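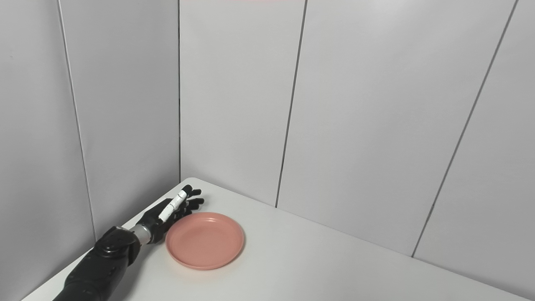 A robot hand next to a pink plate.

Would you let a robot set your dinner table? I would, but only if it followed the rules. Yes, robots have rules too!

My favorite is the slow rule. When people are close by, a robot arm has to move gently, so a bump won't hurt anybody. Then there's the stop button. It should be big, easy to reach, and bright red — and every grown-up in the room should know where it is.

I'm Souad, and I write safety checklists for robots. Mine has 30 questions on it. Could a finger get pinched here? What happens if the power goes out and the robot is holding a plate?

You have a job as well. If you ever visit a robot, stay behind the line on the floor and ask before you touch, even when it's standing still. It might be waiting for its next move!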